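Last revised in December
By the Golob Bench Desk

Section 4. Setting up the gear board

The Plutano gear board is sold by Niltard as a ten-minute job. Allow 20, and more if the pegs came in the same bag as the gears, as they usually do. This section covers the bench, the board and the first parts. Meshing and backlash are in Section 5.

4.1 Before you start

1. Clear a flat table deeper than the board by at least a hand's width on every side.
2. Check that the table does not rock. The box copy says the board "levels itself." We have set up 19 of them and have yet to see one do it.
3. Lay the board flat with the part number, 2116, toward you on the underside. Do not clamp it yet.
4. Sort the loose parts by shape before you sort them by size. The size chart on the lid is printed too small to trust.

CAUTION: Small parts. Keep them away from young children and from the gap at the back of the table.

4.2 Choosing the surface

The quick-start card tells you any surface will do. We disagree. On a shiny top the board creeps when you press a peg home, and under a bright lamp the glare makes a white board hard to read. A matte top in a dark color is the better choice. If your bench is pale, put down a Jedstead bench mat (order no. 913) or any plain dark rubber sheet. The Jedstead mat is overpriced, but it does stay put.
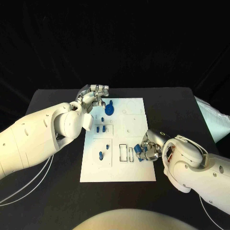
Contrast is the other thing the card leaves out. People lose more time hunting for parts than fitting them, and most of that comes down to what is behind and under the work. A white board on a dark gray tabletop, with plain black fabric hung behind it, leaves the blue parts easy to pick out. Patterned cloth defeats the purpose. Soft folds in the fabric do no harm, so ignore the advice about ironing it.

4.3 Placing the first parts

5. Start at the far edge of the board and work toward yourself. The card has it the other way around, and you will be reaching over finished work by step 8.
6. Set the first gear flat. Turn it a little with one finger. If it scrapes, lift it off and look under it for molding scrap.
7. Hold each cylindrical part near its upper end and bring it down upright. A slight tilt on the approach is fine – straighten it before you push.
8. Press with steady force until the part stops. Do not tap it with a mallet, whatever the video suggests.

NOTE: The "click" described on the card is not a reliable sign. Some parts seat silently, and some click while still sitting high. Check with a straightedge.

4.4 If a part will not seat

9. Take it out and try it in another hole. If it fits there, the first hole needs cleaning with a dry brush.
10. If it fits nowhere, set it aside for exchange. Sanding it down voids the warranty and rarely leaves it round.

CAUTION: Do not use oil to ease a tight fit. Niltard lists its own spray as safe for this – we found it left the pegs loose within a month.

Leave the board unclamped until every part in this section is seated, then go to Section 5.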